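Kitchen & Home Tips
Updated Jun 19, 2026

Can a Machine Do It Yet? Chores Sorted by How Ready They Are

Readers keep asking which jobs around the house can be handed over to a robot and which still need a person. We went through the usual list again in May. Prices and model names change fast, so this page sticks to the chores themselves and how to set up a room so a machine has a fair chance.

Floors

Ready. A robot vacuum handles hard floors and low carpet well if you pick up first. Cords, socks and pet bowls are still the main causes of a stuck machine. Run it every day on a short cycle instead of once a week on a long one. Our test unit, a Tatent, cleaned 400 square feet on one charge with the chairs up and quit early with the chairs down.

Empty the bin after each run. Wipe the sensors with a dry cloth once a month. Cut hair off the brush with a seam ripper.

Dishes

Partly ready. The dishwasher has been doing the washing for decades. Loading and unloading are still yours. Arms that can load a rack exist, but they want plates of one shape, set down in the same spot every time. Mixed mugs, lids and wooden spoons slow them down badly.

If you want to speed up your own unloading, store everyday plates within one step of the machine and load forks by type.

Coffee and cold drinks

Closer than you might think. Bean-to-cup machines already grind, brew and rinse at the push of a button. What is left is the handling: putting a glass under the spout, keeping it upright, taking it away and wiping up. Hands with jointed fingers can now take hold of ordinary glassware, including ribbed glass, and keep it in place on the drip tray.

A few things make this easier for a machine, and for sleepy people too:

Keep the glasses in one row, right side up, on a mat that grips.
Pick straight-sided glasses that clear the spout with room to spare.
Leave open counter in front of the drip tray.
Lift out the grate and wash it daily. Coffee stains set in the slots and need a brush after that.
Descale every 60 days, sooner with hard water.

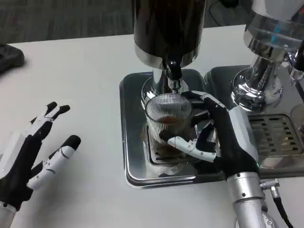 Laundry

Not ready. Washing and drying are automatic. Folding is the hard part. Cloth changes shape each time it is picked up, and a machine has to find the corners all over again. The Suvska folding cabinet we tried took 9 minutes for a small stack of T-shirts and would not accept fitted sheets or anything for a baby.

Until that improves, fold straight from the dryer and sort by person, not by type.

Windows

Partly ready. Suction-type window robots do large flat panes well. They leave a border at the edges, which you finish with a microfiber cloth. Always clip the safety line, indoors as well as out.

The home workshop

Mixed. Cutting and drilling from a drawing can be automated, and small routers such as the Hastuvitz sell to hobbyists for that purpose. Sweeping up, sorting screws and putting tools back cannot, at least on a home budget. An Olaniyan parts sorter we borrowed managed 32 screws before it jammed on a bent one.

For now, use shallow trays with labels on the front edge. Empty your pockets and apron into one tray at the end of the day and sort it on the weekend. Keep a magnet on a stick by the bench for whatever rolls underneath.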